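# Wednesday at Dandside: bagging with two arms

Notes from the Kurnow open day, held in July in the back half of the Dandside building. I went for the bimanual station and skipped most of the rest. The task was packing snacks into a paper gift bag, one gripper on the bag's rim, the other handling the goods. 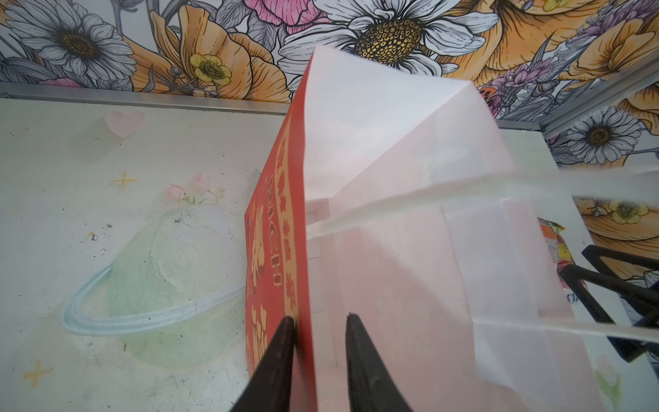 ## The station

Two arms, black two-finger grippers, a small camera at the wrist. The table is white and covered in doodles (a ringed planet, stars, flowers), and the walls behind it are papered in a large floral print. Mandla Shabalala, who ran the demo, told me the backgrounds get swapped on a schedule so the policy can't lean on a clean one. The wallpaper had been up for 12 days.

The controller is called Aoun. It takes the wrist views plus joint positions and outputs short chunks of motion for both arms. Training for this task used 3,204 teleoperated episodes, of which 257 were recorded after the first round of testing to cover bags that start out folded or leaning.

## Why the bag is hard

Thin paper gives very little force feedback. The fingers pinch the lower edge of the rim, and from the wrist most of what you get is pale interior: creases, gussets, a flat white handle strip running across the opening. The printed side panel is the one strong visual cue, and it leaves the view if the bag turns far enough.

The handle was the most common problem during my visit. If it falls across the mouth, the second arm has to either go around it or push it aside. Aoun mostly goes around. When it pushes, the bag rotates in the grip and the first arm has to regrasp.

## What I watched

One session lasted 40 minutes. Packages went in one at a time, with an operator resetting between runs. Cycle time was slow by packing-line standards and nobody claimed otherwise. Regrasps looked good - the fingers open only a little, slide along the rim and close again.

I asked about tearing. Mandla said it was frequent with the earlier fingers, which had a squarer tip. The current set tapers to a blunt end and is used at a lower closing force.

## Still open

- No word on stiffer bags or plastic ones.
- The older controller, Amero, was not running, so no side-by-side comparison.
- I didn't get a figure for success rate over a full day. I've asked for one by email.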